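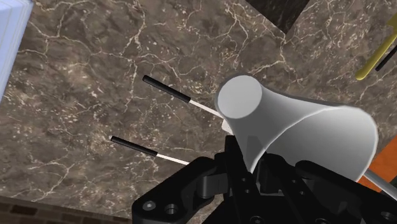 By Clarnunari Press Office

June 1, 2018

CLARNUNARI SETS EQUIPMENT PLAN FOR SKOKTHORPE KITCHEN AUTOMATION LINE

Clarnunari has completed the purchasing plan for robotic handling equipment at its Skokthorpe test kitchen. The plan covers six workstations and was approved in May after a simulation study of the counter layout, the arm mounting position and the gripper. Orders will be placed in two phases, with the second phase released only when the first has passed site acceptance.

The study was carried out with Bedoya, which built the kitchen models and ran them on its own servers. A total of 586 simulated handling runs were logged. Each run placed a single arm on a fixed pedestal at an L-shaped counter and gave it one item to pick up, move or set down. The item list included drinking glasses, chopsticks, spatulas, ladles, cartons and flat trays, along with tapered shapes that present a different width at each end.

Clarnunari chose to model before buying because the main cost risk lies outside the arm itself. Pedestal height, counter depth and the clearance to the back wall determine how much of the work surface an arm can use. A pedestal that is poorly placed has to be moved after the floor has been drilled and the power run in, and that work is normally charged at site rates. 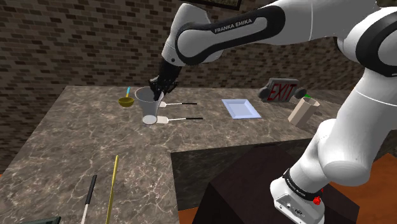
Reach across the back wing of the counter was the limiting case in most layouts. Upright containers need a downward approach with the fingers at or inside the rim, and tall neighbors on the same wing reduce the room left for the wrist. The adopted layout keeps cartons and other tall items toward the end of the counter. Thin items such as chopsticks and spatulas are assigned to open areas where the fingers can close without touching an adjacent object.

The budget is divided into four lines: arms and controllers, grippers and spare fingers, pedestals and electrical work, and software with operator training. Grippers are bought separately from the arms — a change from the company's earlier practice of ordering complete packages. Spare fingers are treated as a consumable and will be reordered from operating funds. Simulation work is charged to the planning budget and does not draw on the equipment lines.

Stakik will supply the pedestals and mounting plates to a drawing issued by Clarnunari. Suppliers for the remaining lines will be selected by written quotation. Bidders are asked to state lead time, payload at full reach, gripper opening, controller footprint, and the price of a service visit during and after the warranty period. Quotations that combine these items in a single figure will be returned for a breakdown.

Simulated results will be checked against measured results during site acceptance. Friction, finger wear and small differences between nominally identical items are only approximated in the models — the acceptance test therefore repeats the full item list on the installed equipment. Any item that fails is to be recorded with the gripper setting in use, and the supplier will be given one opportunity to correct it before payment is released.

The first phase is scheduled to run for six months from delivery.

About Clarnunari
Clarnunari designs and operates test kitchens for food service equipment makers.

Share this release
Shares 6

Search news releases Enter keyword Go

Comments (2)

Guest
Are the pedestals bolted down or on a movable base? We priced both last year and the movable ones came out cheaper until we added the locking plates.

lineplanner
Good to see grippers on their own line. Would like to know if the bid form will be posted or if we have to request it.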